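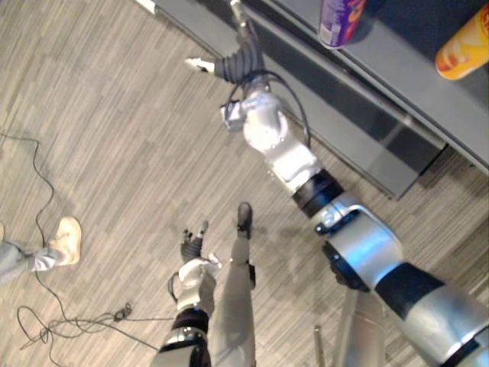 Floor and arms, from up top

Boards > Parenting > Toddlers & Preschool > Bedtime, 3 kids one room??

shekmama
ok need help fast, typing with baby on my lap. We moved in November, two bedrooms now, so all three kids share. Baby wakes the 3 yr old, 3 yr old wakes the 5 yr old, everybody up till 10. Husband works nights. Tried staggering bedtimes by 60 minutes, disaster. Anyone done this and lived

karkent_dad
Stagger the other way. Oldest first. Sounds nuts, worked for us. Ours goes down with a book and is out cold before the little ones come in.

T. Yip
Disagree. Oldest first and she just lies there waiting for the show to start. Put them down TOGETHER, same time, lights off, one song, leave. Took us 12 nights. Night four was awful.
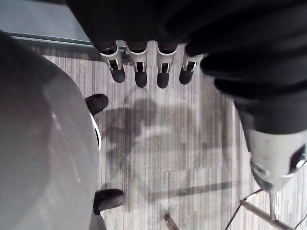 Four fingers, black tips

nillo_nights
12 nights with a baby in there?? no. Keep the baby in with you till she's sleeping thru. Crib in the hall if you have to

shekmama
hall is like a foot wide lol. She was in with me but I wake up at every squeak and so does she

T. Yip
Didn't say it was fun. And mine was 8 months, not a newborn. How old is yours?

shekmama
7 months. Up to feed at 2 and agian at 5

karkent_dad
White noise. Loud. Put it by the door, not by the crib. And blackout shades, the streetlight was half our problem and we didn't even notice.

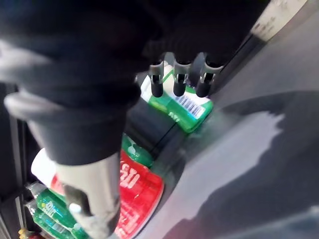
Also move dinner earlier. We were eating at 6:30 and then wondering why bath was a zoo. 5:15 now, feels like a nursing home, dont care.

nillo_nights
5:15 must be nice. Some of us are still in the car

Sombat Ratanaporn
Second the white noise. Skip the song though, mine wanted it 92 times. Just say goodnight and go

shekmama
ok update. Together, white noise, no song. 5 yr old asleep by 8!! 3 yr old sang to herself till 9 but stayed in bed. Baby up at 2 and the other two slept right thru it. Trying again tonight

T. Yip
Told you. Stick with it past night four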